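The Biltham Datum

A short story

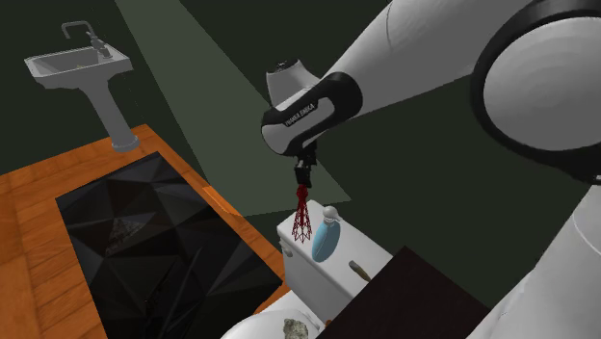
What is a datum?

A datum is the height everyone has agreed to measure from. It can be a brass bolt in a church wall or the top of a curbstone, and the surveyor's only requirement is that it stays where it is.

The bolt at Biltham was set in the north pier of the old road bridge. Its published height was 30 meters above mean sea level, to three decimal places, all of them zeros. The engineer who placed it had raised and lowered his chisel mark until the figure came out even. This was considered showing off at the time and was mentioned in his obituary.

Oi-ling Lai had leveled from the bolt for most of her working life. She held the county contract for the drainage district, which meant that every November she ran a line from the bridge, along the levee, to the pumping station at Markaretti, and back again by the farm road. The two ends of a closed line should agree. They never do exactly. The difference is called the misclosure, and there is a limit on it that depends on the distance run. If the misclosure is within the limit, it is shared out among the stations in proportion and disappears. If it is over the limit, the line is run again.

Her line that November missed by 6 millimeters, which was within the limit. She did not like it. Her usual misclosure was smaller, and the sign was wrong. In other years the error had wandered above and below zero. She went back through the old field books at her kitchen table and found that for four years it had been on the same side, growing a little each time.

She checked the level first. She set up midway between two pegs, took readings, moved the instrument close to one peg, and took them again. The line of sight was true. She checked the staff against a steel tape, and then she checked the tape against another tape. She looked at the footplate for wear. She ran the farm road leg by itself, out and back, and it closed to nothing. She ran the levee leg by itself and it closed to nothing as well.

This left the join. The two legs met at the bridge, but they did not meet on the bolt. The levee leg started from it. The farm road leg finished on a secondary mark in the south abutment, and the difference in height between the two was taken from a table. The table had been computed by her predecessor, Kwan-ho Peng, and had been in use ever since.

She drove out to see him on a wet afternoon. He lived above the Bonditz hardware store, in two rooms with a view of the loading yard. He put the kettle on before she had said what it was about.

"The pier," he said, when she had.

"Or the abutment."

"The abutment's on rock. I saw the cores." He went into the other room and came back with a field book wrapped in a bread bag. "Did you observe it direct?"

"Across the river? No. I used your table."

"Why?"

"Because it's your table."

He opened the book and turned it toward her. The page was in pencil, in the upright figures she had been taught to copy. He had read across the river both ways, from both banks, on two different mornings, and meaned the results. At the foot of the page he had written: good for ten years. He had underlined it once. The ten years had been over for a long time.

"I told the office," Peng said.

"Who at the office?"

"Huang. He retired before I did."

She copied the page by hand, although he offered to lend her the book. He watched the figures go down and corrected one of them.

A river crossing is slow work. The sight is long, the air over water bends the light, and the only remedy is to read from both sides at nearly the same moment, so that the bending is the same for each and cancels. It takes two instruments and two observers. Lai borrowed a level from the district and asked for Hsin-yi Tsao, who was in her second year and had good eyes and no opinions about the bridge.

They did it on 31st January, in flat gray light with no wind. Tsao took the south bank. Yatziri Bañuelos from the drainage district held the staff on the bolt, standing on a ladder roped to the pier, and Wing-sze Shih held the other staff on the abutment mark. They worked by radio. Lai called the set, both observers read, both booked, and Lai called the next. No results were exchanged across the water. Between the second and third sets a barge went through, and they waited until its wash had stopped moving on the banks. At noon they traded sides and did it all again.

At the end Lai sat in the van with the heater on and reduced the two books separately. Then she put the two sheets side by side on the dashboard.

The bolt had gone down by 6 millimeters.

"Is that a lot?" Bañuelos asked. She had her hands in her sleeves.

"For a bridge, no. It's in the tolerance for settlement."

"So it's fine."

"The bridge is fine."

Tsao had understood and was looking out at the pier. Every height in the district had been carried from that bolt. The levee crest was specified from it, and so were the sills of the pumps at Markaretti and the floors of 200 houses on the low side of the farm road. If the bolt was down, then all of the new heights taken from it were too high on paper. A crest built last summer to the published figure had been built low by the amount the bolt had dropped.

"Six millimeters of levee," said Shih. "Would the water notice?"

"No," Lai said.

"Then what do you do?"

"Write it up."

She wrote it up that week. The report was four pages with the reductions attached. She gave the instruments by serial number, the weather, and the names of the observers and staff holders. She stated that the bolt should be withdrawn as a datum and the abutment mark adopted in its place. Under Previous Observations she cited K. Peng, field book, and gave the page. She considered adding that his warning had been passed to the office and not acted upon. She had no document for that, only his word over tea, and she left it out. The next morning she put it back as a personal communication, with the date of her visit.

The district took until spring to answer. The answer was a single sheet. The recommendation was accepted. A revised table would be issued, and the heights of all dependent marks would be amended at the next scheduled maintenance. The bolt would be left in position for historical interest. The letter asked whether she had any objection to the words "for historical interest" appearing on a small plate.

She telephoned Peng and read it to him.

"What does the bolt come out at?" he asked.

"Twenty-nine point nine nine four."

There was a noise of pallets being moved in the yard under his window. He waited for it to finish.

"Say it again," he said, and she heard him find a pencil.

The following November she started from the abutment. The mark was a plain cut in the stone with a short bar above it, easily missed, and she had to clear the moss out with a key. Tsao carried the staff. They ran the levee to Markaretti, ate lunch in the lee of the pump house, and came back by the farm road with the light going. Dogs barked at them from behind the same two gates as always.

Tsao did the closing sum standing up, with the book against the van door.

"Two," she said. "Plus two."

"Last year's sign or the other one?"

Tsao turned back a page to look. "The other one."

Lai took the book, went down the columns once with her finger, and initialed it. Then they unscrewed the level from its tripod, wiped the legs, and packed the staff. On the way home she slowed on the bridge, on the north side, where there was a place wide enough to pull over, but a truck was close behind her and she kept going.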